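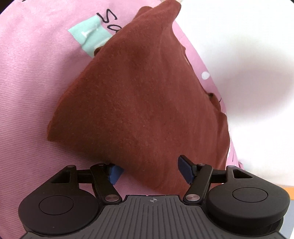
Security deposits on furnished lets. Notes for the September session, landlords' evening, Phúc Đặng.

Start with the definition. Furnished means bed, table, seating, cooker, fridge. Upholstered means floors, curtains and light fittings only. Ask the room who has let under the wrong heading. Wait for hands.

Slide 2. The Ikwood building: 24 units, same floor plan, two deposit levels. Upholstered units held at one month. Furnished units at one month plus 500. The 500 covers contents and is listed separately on the receipt.
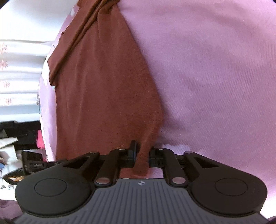
Slide 3. Inventory. One line per item, with condition at check-in and a replacement value. Items under 100 go in as a group. Both parties initial every page — a signature on the last page alone caused the Fultata Street dispute.

Slide 4. Deductions. Wear is the landlord's cost. Damage is the tenant's. Carpet is the hard case. Use age against expected life and charge the remainder. Work the sum on the board, slowly.
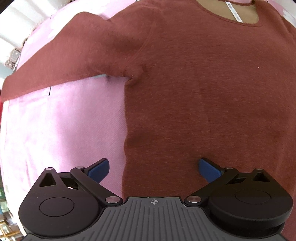

Slide 5. Return of the balance. Send the itemized statement first, then the money. At Wan Court we budget some 200 per unit for cleaning between tenants and do not pass it on.

Skip slide 6 if short of time. Questions.

Comments

nernow_lets: Does the grouped line need a total value, or is a count enough?

P. Đặng: Total value. Add the count if you have it.

Hallway22: Slide 4 sum would be useful as a handout.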